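Prüfbericht Küchenhelfer: Hartkäsereibe Egan mit Kurbelantrieb

Die Verbraucherküche Janddale prüft in unregelmäßiger Folge Geräte für den privaten Haushalt. Gegenstand des vorliegenden Berichts ist die Trommelreibe Egan des Anbieters Dorkari, die für Hartkäse, Nüsse und altbackenes Brot vorgesehen ist. Das Prüfmuster wurde im regulären Handel erworben. Die Leitung der Prüfung lag bei Aoife Keane.

Lieferumfang und erster Eindruck

Geliefert werden das Gehäuse mit Saugfuß, die Kurbel, der Stopfer sowie zwei Trommeln, fein und grob. Eine dritte Trommel für Scheiben ist gesondert erhältlich und war nicht Teil der Prüfung. Die Gebrauchsanleitung umfasst 15 Seiten, von denen 4 in deutscher Sprache gehalten sind. Die Angaben zur Reinigung finden sich dort an zwei verschiedenen Stellen und weichen voneinander ab: Einmal wird die Spülmaschine für die Trommeln ausdrücklich zugelassen, einmal wird davon abgeraten. Auf Nachfrage teilte der Kundendienst mit, dass die Trommeln maschinell gereinigt werden dürfen, das Gehäuse jedoch nicht.

Der Zusammenbau gelingt ohne Werkzeug. Die Trommel wird eingesetzt und mit der Kurbel verschraubt, wobei die Drehrichtung am Gehäuse nicht gekennzeichnet ist. Mehrere Prüfpersonen schraubten zunächst in die falsche Richtung.
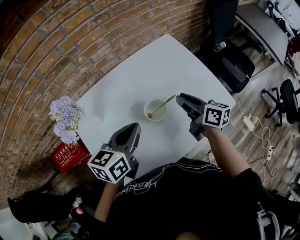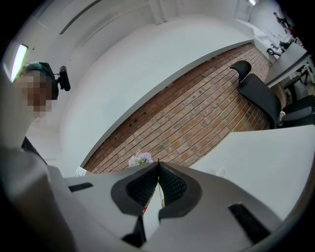
Reibergebnis

Geprüft wurde mit einem lang gereiften Hartkäse am Stück, mit einem mittelalten Schnittkäse sowie mit Haselnüssen. Beim Hartkäse lieferte die feine Trommel ein trockenes, gleichmäßiges Reibgut, das sich auf heißen Nudeln mit Butter und Knoblauch rasch verteilte und keine Klumpen bildete. Gegenüber fertig geriebener Ware aus der Streudose war der Unterschied in Geruch und Schmelzverhalten deutlich. Die grobe Trommel eignet sich für Aufläufe und für das Überbacken von Brot.

Weniger überzeugend fiel die Verarbeitung des Schnittkäses aus. Er setzte sich in den Öffnungen fest und musste mit der Bürste entfernt werden. Eine Kühlung des Käses vor dem Reiben schafft Abhilfe, wird in der Anleitung aber nicht erwähnt. Haselnüsse wurden sauber zerkleinert, sofern der Einfüllschacht nur zur Hälfte gefüllt war.

Ein Rest von der Dicke eines Fingers verbleibt bei jedem Käsestück im Schacht. Der Stopfer reicht nicht weit genug an die Trommel heran. Beim Vergleichsgerät Lustamon, das in der vorangegangenen Prüfung vertreten war, fiel dieser Rest erheblich kleiner aus.

Standfestigkeit und Handhabung

Der Saugfuß haftet auf glatten Flächen zuverlässig. Auf geölten Holzplatten löste er sich nach kurzer Zeit, auf Fliesen mit Fugen war ein Betrieb nicht möglich. Die Kurbel läuft leicht und ist für Rechtshänder ausgelegt — ein Umbau für Linkshänder ist nach Auskunft des Anbieters nicht vorgesehen.

Für die Dauerprüfung wurden etwa 3000 Kurbelumdrehungen mit gefülltem Schacht ausgeführt. Die Trommeln zeigten danach keine erkennbare Einbuße an Schärfe. Am Gewinde der Kurbel war ein leichtes Spiel festzustellen, das den Gebrauch nicht beeinträchtigte.

Reinigung

Unter fließendem Wasser lassen sich die Trommeln zügig säubern, wenn dies unmittelbar nach dem Gebrauch geschieht. In der Kante zwischen Schacht und Gehäuse sammelt sich Reibgut, das nur mit einer schmalen Bürste erreicht wird. Eine solche Bürste liegt nicht bei.

Bewertung

Reibergebnis Hartkäse: sehr gut
Reibergebnis Schnittkäse: ausreichend
Standfestigkeit: befriedigend
Reinigung: befriedigend
Gebrauchsanleitung: mangelhaft
Gesamturteil: befriedigend

Die Reibe kann Haushalten empfohlen werden, die regelmäßig Hartkäse verwenden und über eine glatte Arbeitsfläche verfügen. Der Anbieter hat eine überarbeitete Anleitung für Oktober angekündigt. Die Teilnote wird nach deren Vorlage erneut geprüft.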